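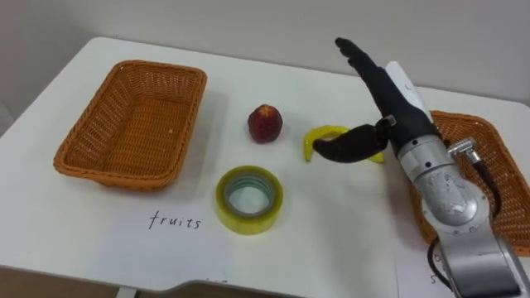 Safety checklist, sorting arm, shared workshop at Furkstead
3 min read

Filled in by Covadonga Bermúdez. Builder: Urmas Uibo. Project name on the sign-up sheet: Foltik. Second inspection, January. Marks are OK, NO, or LATER. Where I wrote LATER I mean before the next powered run, and Urmas knows my views on the word "later."

POWER AND STOPPING

1. Stop button reachable without leaning over the table. OK. It was NO last time.

2. Stop button cuts power to the arm as well as the program. OK. Tested twice with the arm moving. Urmas says the program would have stopped it anyway. I am not passing anything on what the program would have done.

3. Arm holds its position when power is cut. LATER. It sagged at the elbow. He calls this "settling." Put a number on it and write it down.

4. Restart needs a person to press something. OK.

CABLES

5. Cable at the wrist clear of the joints through the full reach. NO. It hangs in a loop. Fine in the poses I was shown, but I was shown the poses he likes. Run it to both ends of its travel, slowly, and look again.

6. Wrist connector tight. OK by hand. Check it again after every long session.

TABLE AND WORK AREA

7. Table does not walk or rock at working speed. OK at the slow setting. Not tested at the fast one, and the fast one stays locked until it is.

8. Only the items for the task within reach of the hand. NO. Packing tape is not fruit. If it's a test item, put it on the task sheet. If it isn't, it goes back on the shelf.

9. Baskets and paper labels where the program expects them. OK, with a grumble. A sheet of paper lying flat can slide. Mark the table under each one.
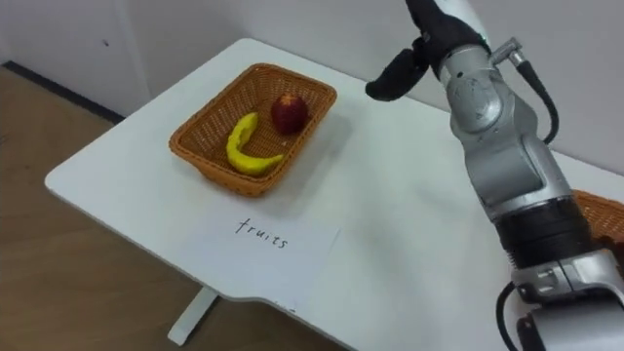
10. Hand comes away from the basket before the arm swings sideways. LATER. I want this as a fixed step in the program, with a height I can measure.

11. Grip force limited. LATER. "It doesn't bruise the banana" is not a force limit. Bring the setting and where it came from.

12. Fingers of people kept out while the arm is live. NO. Urmas reached in to straighten a piece of fruit with the power on. We have discussed it.

RECORDS

13. Run log kept. OK. It shows 1,141 picks, 2 marked as drops. I'd like to know what counts as a drop. The log has no line for "picked up the wrong thing," so I assume those went in with the good ones.

14. Claims on the project page match the log. NO. The page says "tested over 2,000 times." Change the page or do the other runs.

15. Contact person posted. OK.

RESULT: not passed for unattended use. Slow, attended runs may go on once 5, 8 and 12 are fixed. I still don't see what it does that a person with two baskets can't, but that isn't on the form.

Builder's reply, in his handwriting: "5 and 8 tonight. 12 understood. Page will be fixed. U.U."

Form goes in the binder by the door.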